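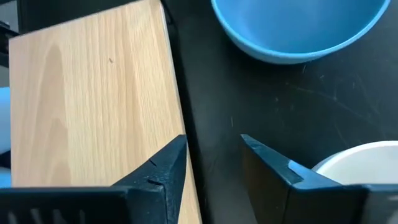 Malathi Kartha
Contributing reviewer, bench equipment and small automation

26/07/2019

I went to the Drulix open day to see the Ciltik, a two-arm tabletop kit that has been on our readers' request list since December. The visit was held in the company's own lab, a large open room with a concrete floor and desks spread through it. Visitors could walk up to the table, ask for a task to be repeated, and take the controls for a few minutes. I stayed for the afternoon.

The kit is sold as a complete station. You get two jointed arms with grippers, a black work surface with a rail frame around it, and the cameras. You supply the table and the computer. The arms clamp on, and Theerawat Thongdee, who ran the demonstration, told me that two people can set up a station in 90 minutes if the table is already level. I did not see it done, so I can't confirm the figure.

Sorting and moving bowls was the task of the day. Bowls in different colors were set out on the black surface along with a light wooden board. An operator moved the arms first, and then the software tried the same moves by itself. I asked for the same pick to be run again and again, and watched how the fingers met the rim each time. 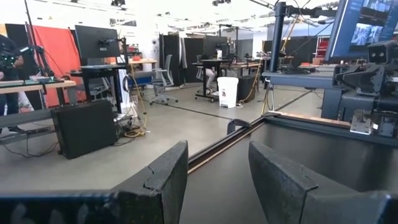

The fingers are the part I would look at hardest before buying. They are thick and angular, and they can close on a thin rim without much fuss. They also get worn. The left one on the demonstration unit had a chipped corner and a crack line across it, and it was still in use. Thongdee said a replacement pair comes in the box and the swap needs one hex key. I would order a second pair with the kit.

Control was easier than I expected. I had never used the Ciltik before and was lifting a bowl within my first few tries. There is a small delay between your hand and the arm, and you learn to wait for it. Fine turns of the wrist are harder, and I set one bowl down at a tilt.

Cables are the weak point. They run along the arms, over the rail and across the floor to the next stand, and the kit does not come with anything to hold them down. Anyone putting this in a classroom should plan for floor covers. Iida Nieminen, who handles support at Drulix, said clips for the rail are being tested. She had no date for them.

The black surface shows every scratch. It makes light-colored bowls easy to pick out, but it scuffs, and the unit I used was already well marked. A spare surface is sold separately. 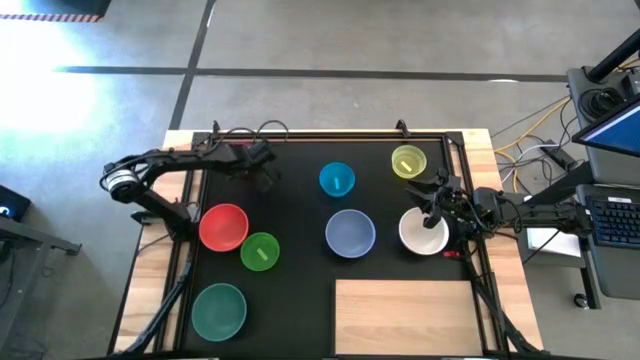 Price and what you get

A full station is $1119 a month on a lease, with a minimum of 5 months. Drulix does not sell it outright yet. The lease covers software updates and one service visit. The printed manual is 192 pages, and the chapter on camera alignment is clear enough to follow without calling anyone.

Who should consider it

A teaching lab or a small research group would get good use out of the Ciltik. It is too slow for production work, and Drulix does not claim otherwise. If you only need one arm, wait for the single version, which Nieminen expects to show at the next open day.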